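3.2 Gathering the examples

Much of the case for hand-held collection rests on the claim that it is cheap. We wanted to see how far that claim holds once the rejected work is counted, and our experience with the Droltness set leaves us less hopeful than the papers that persuaded us to try.

Collection ran in two rooms, Otudari and Radwan, on furniture already in use. Nothing was cleared or restaged between sessions. Each operator carried a gripper tool with its own camera and was asked to pick up, move and put down ordinary desk items at a normal pace. There were 19 sessions of 40 attempts each. Operators received a one-page sheet of instructions and no other training, in line with the usual account of how such tools are meant to be used.

We kept an attempt only if the fingers stayed in view throughout and the camera path could be recovered without a jump. In the worst session, 18 attempts were thrown away on the second test alone. The Plistoseo tracking package reports a confidence score for every path, and we had hoped to rely on it. We no longer do. Several paths scored 92 or higher and still placed the tool below the tabletop – an error plain to anyone who replays the clip, but invisible in the score.

A second worry concerns variety. It is often said that collecting in lived-in rooms gives variety for free. What it gives is clutter, and clutter is a poor stand-in for variety. The same boxes and papers turn up behind attempt after attempt, and a learner may well use them as landmarks. Figure 4 gives a fair idea of the problem: the table holds a mouse, two remote controls, sheets of paper and a large cardboard box, while shelves run along one wall. 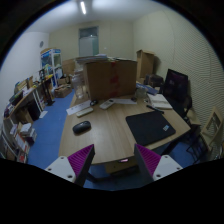 Figure 4. View from the gripper camera, with both fingers at the near end of the table.

A policy trained on such views could score well in the same room and tell us little about the next one. For this reason we split the data by room and never by attempt, although the split by attempt gives the more flattering numbers. We also report rejected attempts beside those kept. Earlier studies seldom do so, and without that count we cannot judge what their examples cost to gather.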